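Plalleck library will stay open late starting in March, and yes, I'm as excited as it sounds

Well, it finally happened. The Plalleck branch library is going to stay open until 9 p.m. four nights a week starting in March, and I have been grinning about it since the vote. If you've ever driven over there after work, pulled into the lot at ten past six and watched the lights go off, you'll know why.

The town council approved the money last night after a meeting that ran way longer than it needed to (there was a very long discussion about leaf pickup first, and I now know more about leaf pickup than I ever wanted to). The library item came up a little before ten, and by then half the folding chairs were empty. It passed anyway, with one no vote.

The petition had a lot to do with it. It started last summer as a clipboard on the counter at the Agbayani bakery, next to the tip jar, and it ended up with 2,169 signatures. Plalleck is not a big place! I signed it while waiting on a loaf of rye and figured that would be the last I heard of it.

What we get for the money is pretty simple. The branch used to close at six every weekday. Now it'll go to nine Monday through Thursday, with the regular hours on Friday and the weekend left alone. The children's room will still close at six, which I know is going to annoy some parents, and a couple of them said so at the microphone. The answer from the library side was that the children's desk needs its own person and the budget doesn't stretch that far this year. They'll look at it again in the fall.

Everything else stays open late. That means the computers, the printers, the upstairs study tables, the meeting room and the local history shelves, where you can look through the old Plalleck phone books (I have lost whole afternoons to those phone books and I regret nothing).

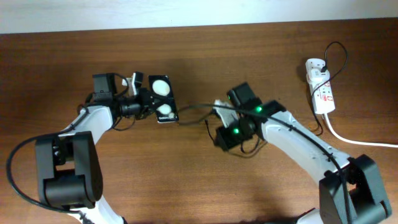 The study tables are the part I keep hearing about. The high school kids want them, the folks taking night classes over in Istby want them, and so does a woman who stood up at the meeting and said she shares a two-bedroom apartment with four other people and just needs somewhere to fill out job applications in peace. She got the biggest applause of the night. I clapped too, even though I was supposed to be taking notes.

Istby is where a lot of this began, if you ask me. Their library went to late hours a while back, and it's only 12 minutes up the road, so plenty of us just started going there instead. I've done it myself. It's a nice building, the parking is free and the chairs are better than ours, but it always felt a little silly to drive past my own library to get to somebody else's. One council member said pretty much the same thing before voting yes, and I saw a few heads nodding in the back.

The no vote was over staffing. The worry is that the branch will have trouble filling the evening shifts and will end up closing early anyway, the way the pool did two summers ago. I think that's a fair thing to bring up. The plan calls for three part-time jobs, and they're being posted this week. If you know someone who'd be good at it, the forms are at the front desk and on the town website. You don't need a library degree for these, but you do need to be okay with working until closing and helping people fight with the copier.

Buses are the other question mark. The Dultis line, which is the only one that stops within walking distance of the branch, makes its last run at 8:17 p.m. right now. So anybody who rides the bus would have to pack up well before closing. The council has asked whether a later run could be added on the four late nights, and the bus people said they'd look at the numbers and come back with an answer next month. I'm going to keep bugging them about it, because the people who most need a free place to sit with a computer are very often the same people who don't have a car.

One thing that got a bit lost in all the excitement is that the meeting room rules are changing too. Right now you have to book it in person and pay a deposit. From March you'll be able to book by phone, and the deposit goes away for groups of 17 or fewer. My book club is eight people on a good night, so we're already fighting over which evening to grab. We've been meeting in a living room with one working lamp, and I'm ready to see the pages again.

There will be a little open house on the first late night, starting at six. Coffee and cookies are coming from the bakery, the local history folks are putting out some old maps of the mill district, and there's a book sale in the lobby with about 400 paperbacks at fifty cents each. Bring your own bag, since they ran out last time and I had to carry eleven mysteries to the car in my coat.

If you want a library card and don't have one yet, you can sign up that evening. Bring something with your address on it, and a utility bill is fine. Cards are free for anyone who lives or works in town, and kids can get one with a parent's signature.

The next council meeting is where the bus question should come up, and public comment is at the start this time, before the leaf pickup people get going. I'll be there with a sandwich.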